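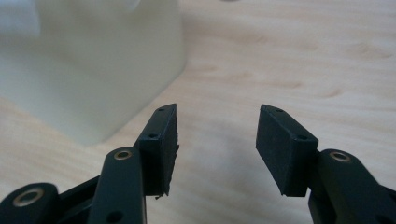

## 12/12/2020

Choir on the laptop again. Sixty of us invited, 11 turned up, and nine of those sang the alto line because it's the only one anybody remembers from November. Roswitha conducted with a biro. I sang the whole of the second carol beautifully — on mute, which I'm told improved it.

Spent the afternoon addressing cards at the table. 29 done, and my handwriting gave up somewhere near the Görtz cousins. I wrote "see you soon" in every one of them, which is optimistic of me.

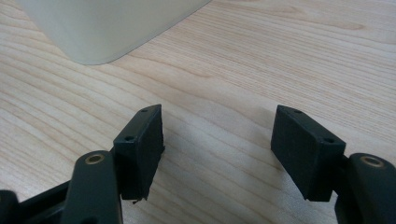
Dörte rang at six to say that the carol concert should go ahead in the car park, everyone two metres apart and in hats, and that if it rained we'd simply sing faster. I said I'd think about it. She said she'd put me down for the descant.

Soup for supper. Practised the descant on the stairs until next door knocked on the wall, more or less in time.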